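Plastel - a small word list of home listening terms

Plastel is a plain text list of the words people use when they talk about listening to music at home. Ifeanyi Jibrin started it in December and Montserrat Becerra tidied the spelling. This is release 3, March 2018.

Files
terms.txt - one term per line, lower case
variants.txt - other spellings, tab separated
notes.txt - remarks on terms we argued over
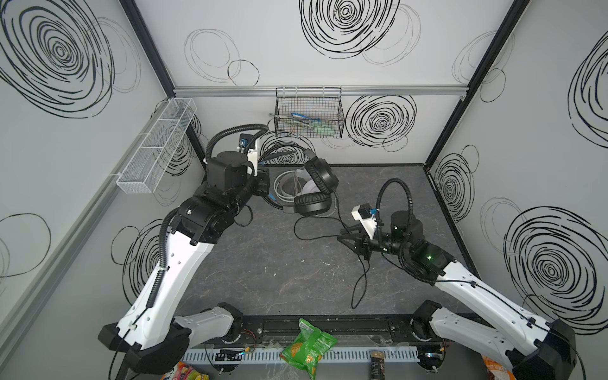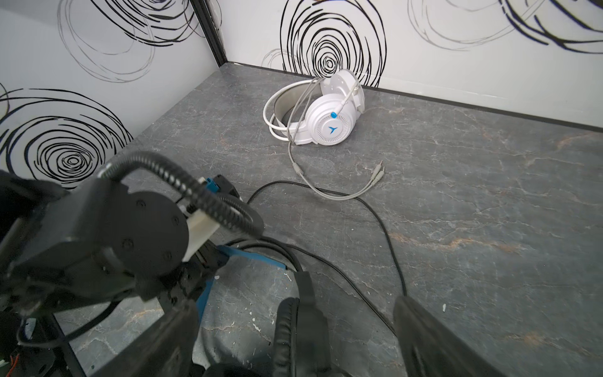
Release 3 adds 37 terms, most of them sent in by Yareli Zepeda, and drops the speaker brand names that crept into release 2. Terms for rooms and furniture are still thin. Each entry has a broad group, and we keep the groups loose on purpose. Headphones like the ones in the photos go under "worn", together with earbuds and anything else that sits on or in the ear. "Headset" has its own line in the same group, as many people use the two words for one thing. Patterned walls, spirals or otherwise, have no entry, but "wall" does, under "room".

Known problems
- "can" and "cans" are both in, with different groups
- four lines in variants.txt have a trailing space
- "deck" needs splitting in two

Use
Free for any purpose. Please credit Plastel. Send corrections to Hendrik Kekana, with the line number.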